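Finding the Button: layout of a three-button table
Group project report, module 2, product and workspace design
Submitted 15/03/2025

1. What we set out to do

Short version: three push buttons on a table, can people hit the right one quickly without hunting for it. The longer version is below. The brief from the module was to take an everyday control and look at how its size, colour and surroundings change the way people use it. Most groups picked taps or light switches. We picked buttons as they're cheap, they click, and we could get hold of three different ones in the first week.

We wanted to know:

Does a bigger button get found faster than a small one of the same colour?
Does it matter what the boxes are standing on?
Where should the boxes go, how far apart, what order?

We did not look at sound or lights. Would have liked to. No time.

2. The boxes

Three boxes, one button each, all with the button on the top face so you press straight down.

Red box. Pale box, round red button that stands up proud of the top. Easy to see, easy to hit with the side of your hand by mistake.

Yellow box. Yellow upper half, big domed green button. The biggest of the three by a long way. Everybody in the group liked this one best before we had tested anything, so we tried hard not to let that leak into the instructions we read out.

Small green box. Pale again, similar to the red box, but the button is small, green and flush, set in a ring. You have to put a fingertip on it fairly squarely. A flat hand just rests on the ring and nothing happens.

We ordered from Plustora as they had all three types in stock and would do one of each. First parcel had two of the red and no yellow. Sent one back, waited, got the yellow. That cost us most of a week and is the reason section 4 is shorter than it was in the plan.

The screws in the lids wanted tightening on arrival. One box rattled. Do this before testing and not in the middle of it like we did, a rattling box gets a completely different sort of press, people go gentle on it.

3. The table and what goes on it

The table is in the Kristiansen workshop, the long room with the metal shelving. Busy room, lots of stuff on the shelves behind, cables all over. We thought about putting a screen up behind the table to hide the clutter and decided against it. Real controls have clutter behind them. Also we didn't have a screen.

Tabletop covered in black cloth. Reasons for the cloth: the bare top was scratched and shiny and the overhead lights bounced off it straight into people's eyes. Cloth killed most of that. It has a bit of a sheen itself and it creases, and if you lean on the front edge everything on it creeps towards you. We smoothed it out between testers. Clips under the table would be better, see section 7.

Then the mat. The plan was a plain grey mat and we had one. Problem was that plain grey plus black cloth plus two pale boxes made it all look like an exam, and people went very stiff. So we got a printed one done at Bistside, the copy place by the station. Night landscape, starry sky, blue mountains, moon. Cut with wavy edges like a cloud. There was some arguing about this. One side said a picture is a distraction and spoils the test. Other side said fine, then test it, it's question two. So we did both.

Choosing the print took longer than it should have. We looked at a beach (too pale, the boxes vanished), a forest (too green, for obvious reasons) and a city (too many small squares, all of them looked like buttons). Mountains won on colour. Nothing in it is red, yellow or green, it's blues all the way down, so the three colours we care about get it to themselves.

Moon was a worry. A bright round thing on a dark background, near a row of round things. Nobody tried to press the moon.

4. Method

Testers: 6 people, none from our course. All stood at the front of the table, hands on the edge, eyes shut. A voice said the button ("red", "big green", "small green"), they opened their eyes and pressed. We wrote down clean, late, or miss.

Clean = right button, first go, pressed all the way.
Late = right button but a wrong move first, or a second push needed.
Miss = wrong button or no click.

300 presses with the plain grey mat, then 300 again with the mountain mat. Same testers both times, order of call-outs shuffled. We kept the scores in Uveck, the free version, which only lets you have one sheet open, so round one was typed in from paper afterwards. There's one line in round one where the handwriting could be late or miss. We put it down as late. It doesn't touch the clean count.

The boxes were in a straight row for all of it. Red left, yellow middle, small green right. We did play with other arrangements in the pilot:

Triangle, yellow at the back. Bad. People reached over the front two and caught the red with a sleeve.
Row with the yellow on one end. OK but the big box hides the one next to it if you stand off to the side.
Row with the yellow in the middle. Best. Works as a landmark, you see it first and then go left or right of it.

Gaps kept even. In the pilot we had the red and the yellow nearly touching, and testers who were going for big green from the left kept bumping the red box sideways. Even gaps and a hand's width clear sorted that out.

5. Results

Plain grey mat: 179 clean.
Mountain mat: 194 clean.

So a bit better with the picture. Not miles. We are being careful here as everyone had done one full round by then and would have got better anyway. We should have had half the testers start with the mountain mat. We know. We realised it while packing up after round one.

By button, without the numbers as the round one sheet didn't split them properly (our fault, wrong column):

Big green was hardly ever missed. People came at it from any angle, with a palm, with a fist, one person with a thumb, and it always clicked.

Red was fine too. Most of the lates on red were people double pushing. It sits up, so a light touch feels like it has done something when it hasn't gone all the way down.

Small green was where it went wrong. Two kinds of wrong. One, people heard "small green", went for the green they could see, which is the big one, and corrected halfway. Two, they went to the right box and landed on the ring. Second kind got rarer over the session, the first kind didn't really.

Which sort of answers question one. Size does matter, but two greens next to each other is the actual problem. Had the small one been blue or white I think we'd have had a much duller results section.

6. Layout we ended up with

Order and spacing as in section 4, row along the front half of the mat, so there's no reaching over anything. Cloth right up to the front edge. Mat behind and around the boxes.

Red on the left, big green in the middle, small green on the right, mountain print, black cloth:

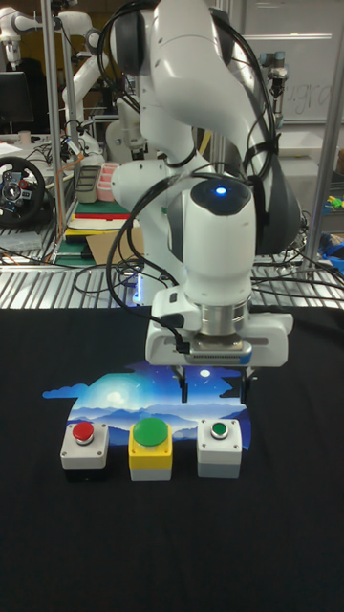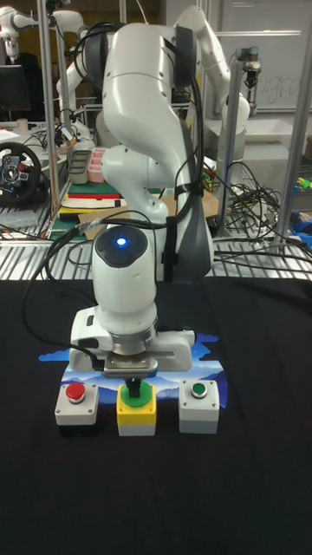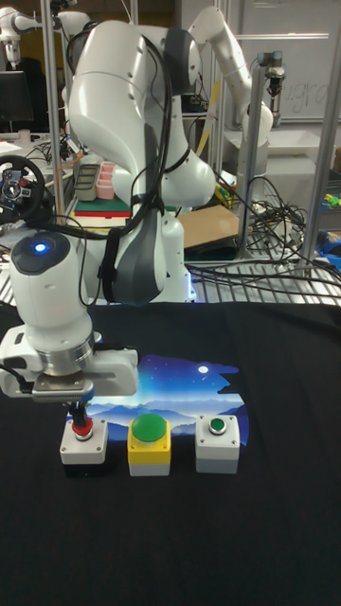

One thing we changed late on was how the mat lies. At first it was centred on the table, which put the boxes too far back for our shorter testers. Pulled the lot forward. Then the wavy edge kept curling up at the corners where it had been rolled in the tube from Bistside, and we put it under a pile of books overnight. Flat after that, more or less.

We also stopped using tape to mark the box positions. Tape on cloth doesn't hold, and when it comes off it takes fluff with it and then won't stick to anything. Used features in the print to line things up by eye. Good enough for us, not good enough if somebody wants to repeat it to the millimetre.

7. What we'd do differently

Clips for the cloth. Already said it.

Swap the mats over for half the testers. Already said that as well.

Different colour for the small button, or at least run one round with it different. Plustora do the flush one in blue and we have asked what the wait is. If it comes in before July we might run it again for the open day, otherwise it's one for next year's group.

Write a proper script for the call-outs. "Big green" and "small green" are the same length and end the same, and the important bit is the first word, which is the bit people miss if somebody is moving a chair. "Yellow box" would have been clearer than "big green". A couple of testers were calling it that anyway.

Test with gloves. This came up in the pilot talk and we all agreed, and then it never made it into the plan. The flush button with gloves on would be horrible I think. The domed one wouldn't care.

Non-slip feet on the boxes. They slide on cloth when they're hit from the side. Not far, but by the end of a round the row was never quite a row and whoever was writing had to nudge them back.

8. Who did what

Ordering, the return to Plustora and the pilot were shared by everyone. Two of us ran the testing and two wrote down, and we swapped for round two. Write up was done in one go the night before so sorry for any typos, we've read it trough once.

9. Leftovers

Spare grey mat is rolled up on the shelf in the Kristiansen workshop, anyone can have it. Score sheets (paper ones) are in the folder handed in with this. The Uveck file is set to view only, ask one of us if you need to edit it. The mountain print file is with Bistside under the group name and they said they keep them until the end of the summer.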